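Barnine Household Recipe Cards

A data set of 726 home recipe cards, transcribed by hand and sorted into plain text tables. Maintained by Teresa Aguiar and Wilmer Giraldo.

Current release: 3
Format: CSV, UTF-8, one file per table
Language of the cards: English, with Spanish and Portuguese words in places

What is in it

The cards were written between the late 1940s and the early 1990s by people in and near the town of Barnine. Most are standard index cards. A smaller part are backs of envelopes, calendar pages and lined notebook paper that had been kept in the same boxes. Each one has been typed out as written and then broken into fields so that the ingredients and steps can be searched.

The set covers everyday cooking: breads, soups, bean dishes, canned fruit and vegetables, cakes, and a lot of things made with condensed milk. There is very little meat cookery beyond stews and meatloaf. People seem to have cooked meat from memory and written down the things that needed measuring.

Who it is for

We use it for local food history. It has also been used for a class on reading old handwriting and for a small study of how kitchen measures changed as packaged goods became common. If you want recipes to cook from tonight, you can do that too, but read the note on safety first.

Files

cards.csv — one row per card
ingredients.csv — one row per ingredient line
steps.csv — one row per step
measures.csv — the lookup table for units
boxes.csv — one row per box, with the donor code and a short note
changes.txt — corrections by release

The tables join on card_id. Card IDs are never reused, even when a card is withdrawn.

Fields in cards.csv

card_id: a letter for the box followed by a number, such as C114.

title: the title as written, including spelling. If the card has no title the field is empty. We don't supply one.

title_clean: our own short title in modern spelling. This one is always filled in.

category: one value from a fixed list (bread, cake, cookie, pie, soup, bean, vegetable, meat, preserve, candy, drink, other). Salads made with gelatin are under "other" and you will find quite a few of them.

decade: our estimate, or "unknown". See below for how it was made.

credit: whether the card names a person as the source, yes or no. The names themselves are left out.

hands: the number of different handwritings on the card. Many cards have a second hand that corrects the first, usually the sugar.

legibility: 1 to 5, where 5 means every word could be read.

notes: anything else, such as stains over the text or a line crossed out.

Fields in ingredients.csv

Each line has card_id, line_number, text_as_written, amount, unit, item and preparation. The first three are always present. The last four are our reading, and any of them may be empty. "Butter the size of an egg" is recorded with amount 1, unit egg_size, item butter. "Flour to make stiff" has no amount and the unit is to_texture.

Where a card names a brand, it stays in text_as_written and is dropped from item.

Units

Old cards use cups that may not be the standard cup. Several writers used a particular teacup or a jelly glass and said so. We did not convert those. The measures.csv table gives a metric value only for units that have a fixed meaning, and leaves the rest blank.

A few that come up often:

t. and T. are teaspoon and tablespoon in most boxes, but the writer of box F used a small t. for both. All spoon measures in box F are marked "uncertain".

"Oleo" is margarine.

"A number 2 can" and "a number 303 can" are can sizes that are no longer common. They are kept as units.

"Scant" and "heaping" are kept in the preparation field. We know that is not the right place for them. They were put there in the first release and moving them would have broken people's scripts.

Oven temperatures

More than 200 cards give no temperature in degrees. They say slow, moderate, quick or hot, or nothing at all. The steps table has a column called heat_word for these. It is not mapped to a number. Charts that do this are easy to find, and they disagree with each other by enough to ruin a sponge cake.

How the cards were transcribed

Each card was typed by one person and checked by another against the original. Filipa Fonseca did most of the first typing. Jairo Arango did most of the checking and wrote the rules for the fields. When the two readings differed, both looked at the card together, and if they still differed the word was marked with [?].

Spelling was left alone. Crossed-out text that could still be read is in double square brackets. Line breaks were not kept, except in the few recipes written as verse.

The rules for typing are short:

1. Type what is there, including mistakes.
2. Do not finish a word that the writer shortened.
3. Put [?] after a doubtful word and [...] for one that can't be read.
4. Fractions are typed with a slash and a space after the whole number, as in 1 1/2.
5. Text on the back of the card goes after the word BACK on its own line.

Rule 5 matters more than it looks. In box D the oven time is nearly always on the back.

Dating

Few cards carry a date. The decade was estimated from the card stock, prices, phone numbers, printed forms and products mentioned. Envelopes with a postmark were the easiest. Where two kinds of evidence pointed to different decades, we used the later one, as old card stock could sit in a drawer for years before being used.

Treat the decade as a guide. The cards marked 1950s are the ones we are least sure about, and some of those are likely to be from the early 1960s.

Known problems

Duplicates. The same recipe may appear in several boxes, copied from a neighbor or from a package. These are kept as separate cards. The column same_as links the ones we noticed, and there are surely others.

Uneven coverage. Box A belonged to a household that baked for sale, so cakes and cookies are over-represented. Please do not use category counts as a measure of what people ate.

Missing steps. Many cards are only a list of ingredients. In that case steps.csv has no rows for the card. An empty result is not an error.

Bad breaks. Some ingredient lines hold two items ("salt and pepper", "soda in sour milk"). The first release split these and the second did not. Release 3 splits them only where each has its own amount.
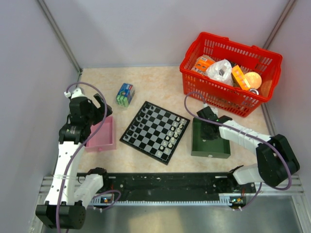
Safety

The preserve and canning cards are historical records. Several give processing times that are much too short by current advice, and at least one seals jars with paraffin. Do not can food from them. The column preserve_flag is set to 1 on every card of this kind so that you can filter them out.

Some candy and drink cards use raw egg. These are not flagged.

Privacy

Names of people, street addresses and phone numbers have been removed from the text and replaced with [name], [address] or [phone]. Town names are kept. Donors signed a form agreeing to release the text of the cards. Scans are not part of this data set and we do not send them out.

If you find a name that was missed, write to us with the card ID and it will be taken out in the next release. You don't need to give a reason.

Loading the files

Any spreadsheet program will open them. Set the encoding to UTF-8 or the accents will come out wrong, mostly in box G. Also set the amount column to text. If you leave it on automatic, 1/2 turns into a date in January.

The files use a comma as the separator and double quotes around any field that contains one. A double quote inside a field is doubled. Line endings are LF.

Changes in release 3

Added box G, donated in October by Octavio Llanos.
Fixed the unit on baking powder in 5 cards from box B.
Split ingredient lines as described above.
Renamed "veg" to "vegetable" in the category list.
Withdrew card E031 at the donor's request.

Planned

A column for cooking vessel (pan, crock, coffee can) has been asked for twice. It is half done for boxes A through C and will be released when it covers all of them. We would also like to mark recipes that were clipped from a package and retyped — those read very differently from the rest — but we have not settled on how to tell.

License and citation

The tables are free to use and share, with credit. Please cite as: Aguiar, T. and Giraldo, W., Barnine Household Recipe Cards, release 3.

If you change the tables and pass them on, say what you changed and keep the card IDs as they are.

Corrections

Send corrections with the card ID, the field and the reading you suggest. One per line is fine. We check each one against the card before changing anything, and replies can take a few weeks.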